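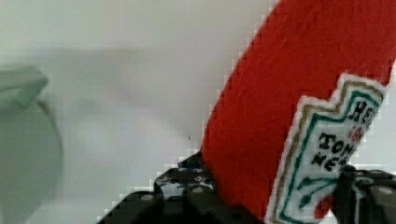 这份名称表收的是什么？

收的是玩具厨房里各种小物件的叫法：锅、铲子、沥水篮、杯子、盘子、假水果、假蔬菜和调料瓶，每件东西配上不同的人给它的名字，再加上我们自己对这些名字有多大把握。

# Kanau 玩具厨房名称表

438 件物品，1057 条叫法，中文。物品分装在 5 个箱子里，平时放在 Grendurby 的玩具借阅室，外借时整箱走。表是为了归还清点才做的，后来有人拿去做别的用途，所以补了这份说明。

先把话放在前面：我不太相信“标准名称”这回事，至少在玩具厨房这个范围里不太相信。很多清单做得漂漂亮亮，一物一名，好像世界上真有一个人见到浅绿色的带孔盆就必定说“沥水篮”。我们收上来的单子里，它叫过漏盆、洗菜篮、滤水盆、筛子，还有一位写了“有洞的那个”。最后一条我保留了。

## 文件

```
kanau/
 items.csv 物品表，一行一件
 names.csv 叫法表，一行一条
 boxes.csv 箱子与物品的对应
 disputes.md 有争议的条目，按时间追加
 README.md 本文件
```

`items.csv` 和 `names.csv` 用 `item_id` 连接。编码 UTF-8，逗号分隔，备注里如果有逗号就加了双引号。用某些表格软件直接双击打开会乱码，请走“导入”。这件事已经被当成数据错误报过好几次了。

## 字段

**items.csv**

| 字段 | 含义 | 我的意见 |
|---|---|---|
| item_id | 编号，不复用 | 可靠 |
| main_name | 暂定主名 | 看下文，别太当真 |
| group | 器皿 / 工具 / 食物 / 调料 / 其他 | “其他”偏大 |
| colour | 登记人写的颜色 | 只能当参考 |
| readable | 物件上能读到的字 | 可靠，但常常不全 |
| sure | 把握，高 / 中 / 低 | 比颜色有用 |
| note | 备注 | 建议读 |

**names.csv**

| 字段 | 含义 |
|---|---|
| item_id | 对应物品 |
| name | 叫法，照原样录入，错别字不改 |
| source | 登记 / 归还单 / 口述 |
| who | 登记人代号，归还单和口述留空 |

没有材质字段。早先有过，后来删掉了。删掉的理由在下面“做过又撤掉的”一节里。

## 几条样例

```
item_id,main_name,group,colour,sure,note
K-017,番茄酱瓶,调料,红,高,标签白底
K-044,沥水篮,器皿,浅绿,高,椭圆，两头有小耳
K-045,杯子,器皿,浅绿,高,有把手
K-061,锅铲,工具,绿,高,铲头有槽
K-102,青柠,食物,黄绿,中,圆的，也有人写豌豆
K-118,姜,食物,淡黄,低,见 disputes.md
K-120,草莓,食物,红,高,带绿叶
```

样例里的备注为了排版去掉了双引号，真文件里有。

## 主名怎么定的

四位登记人各自把箱子里的东西过一遍，写下第一个想到的名字，互相不看。如果四个人写的一样，就成主名，把握记“高”。不一样的，看归还单上大家怎么写，取出现次数最多的。还是打平的，由我和 Bernd Wegener 商量。

这个流程听上去很公平，我对它有两点怀疑。

第一，“第一个想到的名字”很受顺序影响。一个人刚登记完锅铲，接着看到一个扁平带柄的东西，多半也写锅铲。我们在第二箱里把顺序打乱重做了一遍，有些条目的名字确实换了。换了多少我没有认真统计，所以这里不给数字，也请不要替我们推算一个。

第二，取最多的那个叫法，等于让借得最勤的几家人决定词汇。Solange Magalhães 认为这没什么不好，常用的人说了算，语言本来就是这样过日子的。她讲得有道理。可是同一家人借了五回，归还单上写了五回“平底锅”，那口锅也不会因此变浅。我们后来规定同一家只算一次，她不反对，也没有被说服。

## 食物这一组

问题最多的是食物。器皿再怎么叫，总归能用功能兜住：能装水的、能漏水的、能翻东西的。假食物没有功能，只有像不像。

K-118 就是典型。淡黄色，疙疙瘩瘩，鼓出几个圆头。登记时两个人写“姜”，一个人写“土豆”，一个人写“不知道，饼干？”。归还单上出现过洋姜和“一块鸡”。现在主名是姜，我个人也觉得最像姜，但“最像”三个字撑不起一个“高”，所以把握一栏是“低”，而且打算一直低下去，直到有人找到原包装。

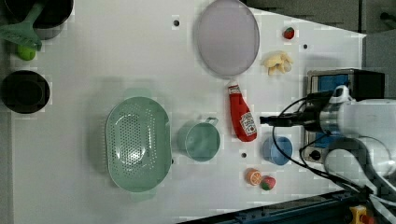
青柠那一条好一些，不过也只是好一些。小、圆、黄绿色，放在柠檬旁边大家就说青柠，放在豆荚旁边就有人说豌豆。名字跟着邻居走，这个现象在食物组里到处都是，草莓几乎是唯一的例外：红的，顶上有绿叶，从来没有人写过别的。我倒是盼着有人写个别的，好让我相信大家真的在看东西。

还有一类是切开的半个水果。半个西红柿和整个西红柿算一件还是两件，叫“西红柿”还是“半个西红柿”？我们按实物算，各有编号，主名前面加“半个”。Bernd 提醒过，能拼在一起的两半如果分开编号，清点的时候会以为缺东西。他说得对，的确闹过一次。编号没有改，只在备注里写了“与某号成对”。

## 颜色一栏为什么只能参考

我见过不少玩具清单，颜色写得斩钉截铁：薰衣草灰、薄荷绿、奶油黄。写的时候很有成就感，核对的时候没有一个对得上。那只大椭圆盘，登记写的是“灰紫”，归还单写过灰、紫、蓝灰和“旧的白”。阴天和开灯时看是两种颜色，傍晚六点钟登记的那一批普遍偏暗，我查过登记顺序，能对上。

所以现在只允许用常见的颜色词，外加“浅”“深”。这样会把沥水篮和杯子都写成“浅绿”，也就失去了一点区别。能接受。它们本来就常被当成一套，至于是不是同一套出来的，箱子里没有任何东西能证明，请不要因为颜色相同就在 `note` 里写“同套”。这种备注我删过许多条了。

## readable 一栏

抄录物件上印着或绣着的字，能看到几个就抄几个，看不到的用省略号。不许补全。

这条规定执行得最差。人看到 TOM 就一定会写 TOMATO，看到 KE 就一定会写 KETCHUP，连停顿都没有。补得大概率没错，可这一栏要的就是“看到什么”。要是补全也算看到，那就可以不看了，凭 `main_name` 生成一列便是。

调料瓶尤其如此。标签的样子大家太熟，红瓶白签，还没拿起来心里已经读完了。有一次我把两份登记放在一起比，一份写得整整齐齐，一份写着“HE…… / TOM…… / KE……”。我采用了后一份。前一份的登记人不服气，说转一下瓶子就都看见了。那就转一下再写，写的时候注明转过。

## 做过又撤掉的

- **材质。** 原来分塑料、金属、木、布。问题出在登记人不上手，隔着桌子看一眼就填。深色、有光的一律写金属，结果有几件拿起来一掂就知道不对。重新核一遍要把 5 个箱子全部打开，目前没有人排这个时间，我宁可没有这一栏，也不要一栏猜的。
- **适用年龄。** 照抄 Vekham 的目录得来的。目录本身前后不一致，同一种锅铲在两页上给了两个年龄段。全删。
- **仿真度评分。** 一到五分。四个人打分，差得太远，平均之后全是三分左右，没有任何信息。当初提这个主意的是我。
- **英文名。** 有人热心补过一版，机器翻的，把锅铲翻成了铁锹。还在旧分支里，不要用。

## 可以拿来做什么

借阅室自己的用途是归还清点：家长写“少一个小漏盆”，值班的人能查到是 K-044，不用打电话来回问。这一点它做得不错，我没有什么可挑剔的。

另外有人拿它当小孩学厨房词汇的词表，打印出来贴在墙上。我不反对，但要说一句，贴的时候请贴 `names.csv` 里的几种叫法，别只贴主名。一个孩子在家里一直说“洗菜篮”，到了这边墙上写着“沥水篮”，她没有说错任何东西。

也有人问能不能证明玩具厨房对词汇量有帮助。这张表回答不了。它记录的是大人和小孩管东西叫什么，没有前后对照，没有年龄，也没有记录谁玩了多久。Schmieder 那份宣传折页里写“经常玩过家家的孩子词汇更丰富”，没有注出处，请不要把这张表列成它的出处。

## 不建议做什么

- 拿叫法的数量当作物品“难认”的程度。借得多的东西自然叫法多，那口黑色圆锅叫法多，只说明它老被借走。
- 拿来推断地区用词。归还单不记录写单人的来历，“西红柿”和“番茄”各有多少，在这里说明不了什么。
- 按 `group` 算比例。“其他”里塞着计时器、隔热垫和一截谁也认不出的管子，这个比例没有意义。
- 只用把握为“高”的条目，然后声称一致性很高。这是同一件事说了两遍。

## 一致程度

常有人要一个数。我不给，理由有点烦人，但还是写清楚。

四位登记人里有两位是一家人，平时在一个厨房里做饭，他们的一致很难说是独立得来的。把“锅铲”和“铲子”算作相同还是不同，结果差别也很大；“锅”和“汤锅”又怎么算，我们争了一个八月也没有定论。谁需要这个数，可以用 `names.csv` 自己定规则自己算，并请把规则和数字写在一起。只给数字的引用，我会当作没有看见。

## 已知问题

1. 第三箱的清单比实物旧。有两只盘子换过，新的更大，编号沿用了旧的，这违反了我们自己“不复用”的规定。下次开箱时改。
2. 部分归还单字迹难认，录入时写了“？”。不要用程序把问号批量去掉。
3. “盖子”有时单独编号，有时跟着瓶子或锅走。瓶盖一律跟瓶子，锅盖看它当时在不在锅上。我知道这很荒唐。
4. 口述来源是值班人转写的，多半被顺手改成了书面说法。小孩说的“翻翻的”进了表就成了“锅铲”，现在已经找不回来有多少条是这样。
5. `sure` 里有一小批空白，等同于“低”，不等同于“忘了填所以大概是高”。

## 修改和提意见

叫法直接往 `names.csv` 末尾加，不用问。改主名请先写到 `disputes.md`，附上你为什么觉得现在这个不对。“网上都这么叫”不算理由，请至少说出是哪里在叫。

加新物品时：

1. 先在 `items.csv` 里搜一遍颜色和形状，确认没有登记过。
2. 把东西拿在手里看，正反面都看。
3. 写名字，先写自己的，再看别人的。
4. 字抄到哪里算哪里。
5. 拿不准就填“低”。填“低”不丢人，填“高”的我会来问。

主名的争议由 Bernd Wegener 收，归还单和口述的原件在 Solange Magalhães 那里，要看需要先跟她约时间，她不寄复印件。

## 许可

表格可以自由使用和改动，注明“Kanau 玩具厨房名称表”即可。如果改过主名，请换一个名字再发布。之前有一份流传在外的版本，把所有“低”统一改成了“高”，还挂着我们的名字。K-118 在那份里叫“生姜（已确认）”，确认的人至今没有来信。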